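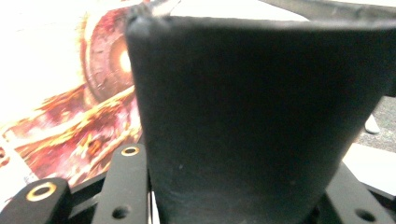 Skallport hand gripper, black fabric thing between the arms. Week one.

**1/** ok so I've had the Skallport kit for a week and people keep asking in DMs, doing this as a thread so I can stop typing the same answer. I paid for mine. No discount code, sorry

**2/** What you get: the hand-held gripper, a camera mount, a little bag of spare bushings, a login for their Nadden software. Manual is one folded sheet. One. Folded sheet.

**3/** Assembly took me 50 minutes. Would've been less but the sheet shows the left arm plate flipped. If your linkage binds when you squeeze, that's it. Swap the plate, dont force it

**4/** Brass-colored rings in the pivot holes = good. Plain holes lower down I assume are for add-ons? Sheet doesn't say. I asked support, got a link to the same sheet

**5/** Soft stuff first, since that's why I bought it. Boxes and mugs, everybody demos boxes and mugs. I want fabric. Dark, floppy, folds over on itself, shows every speck of lint

**6/** Grip feel: nice. Squeeze is smooth, no slop side to side. Return spring is too strong for me. After 20 grabs my thumb is done. Smaller hands, try before you buy if you can

**7/** Camera sits close. Great for small parts. Bring up something big and black and it fills most of the view, you lose the table behind it. Exposure also goes bright on one side near a window. There's a manual exposure setting in Nadden, 3 menus deep, go find it

**8/** Nadden itself... fine? Records, trims, uploads. Crashed twice on long takes. Short takes no problem. Autosave exists but it's off by default, WHY

**9/** Logged 200 takes so far. Threw out 50, mostly me blocking the lens with a sleeve or starting before the light went green. My fault not theirs

**10/** vs the Jikis one, which I borrowed back in April: Jikis is lighter and the software is way better. Arms flex though, and you feel it on anything heavy. Skallport arms don't move. For cloth I'd take either, for tools Skallport

**11/** Mathias plan (their paid labeling service) I tried on 20 takes. Came back next morning. Labels ok on hard objects, vague on fabric, lots of just "item". Would not pay for it yet. Might retry after the update they keep promising

**12/** Things I'd fix: softer spring option, a real manual, autosave ON, a longer cable. The cable is comically short

**13/** Keeping it. If you mostly do soft goods and you can live with the spring, it's a decent buy. If you need polished software wait or go Jikis

**14/** someone asked about washing the finger pads: wipe with a damp cloth, let dry, thats all I've done. Will post agian when I've tried the wide pads, they're still on backorder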